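Subject: Re: Meltulow reissue on Fendivano, channel swap on side B
Date: 14 April 2025

> I picked up the new Letura pressing of the Meltulow album last week. Side A
> matches my old CD. On side B the left and right channels look reversed, at
> least on track 6. Has anyone compared it with the download? The shop listing
> says "remastered from the original tapes" and nothing else.

Yes, I have both. The download from the Letura store has the same swap, so it happened before the lacquers were cut. It affects all of side B, not only track 6. It is easiest to hear on that track because the organ sits hard left on every earlier edition.

I checked by loading the CD and the download into an editor, lining up the first drum hit, and inverting one of them. With the channels as delivered, nothing cancels. With left and right exchanged, most of the low end drops out. The rest does not cancel because the new master has different EQ and slightly more limiting. 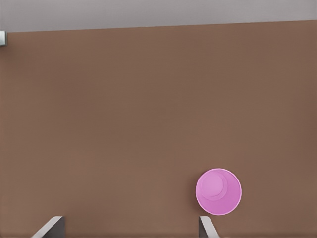
Running time is also different. The reissue of track 6 is 358 seconds long and the CD is 13 seconds shorter. The extra time is all in the fade, which on the CD comes down early. The Memon cassette has the long fade too, with the channels the right way around.

As for the listing, the product page gives the run as 2,000 copies and puts Fendivano down as the label and Letura as the distributor. The hype sticker on my copy has them reversed. I would write to Fendivano first, as their name is on the disc itself. A second run is listed for June – if they plan to fix the master, that would be the time.

For the download, swapping the channels in any editor and saving back to FLAC is lossless. For the LP, reverse the leads at the phono input for side B.

Matrix numbers from other copies would be useful. Please include both sides.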